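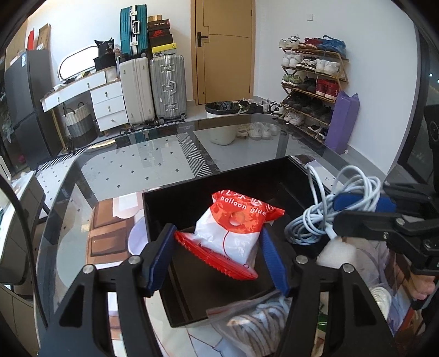
I bought the Vulta desk tray in October because my glass table had turned into a dumping ground, and I was tired of moving everything just to eat dinner. It's a plain black thing with raised sides, nothing fancy, and I love it! It looks pretty sharp on the glass, too. The sides do a fair job with small stuff like a packet of balloon glue, but a coiled cable will still flop right over the rim if you toss it in (I toss it in).

Cleaning is easy, just a damp cloth. I paid extra for the Jematine divider set and wish I hadn't, the pieces slide all over the place.

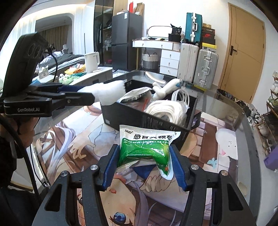 My big test was the junk that never had a home. Cold medicine, chargers, the fluffy white duster with the blue handle, all of it. Cables are the real space hogs, and a coil plus a tangled bundle leaves less room than you'd think. I'd buy a second one for those. 2 months in, still happy with it.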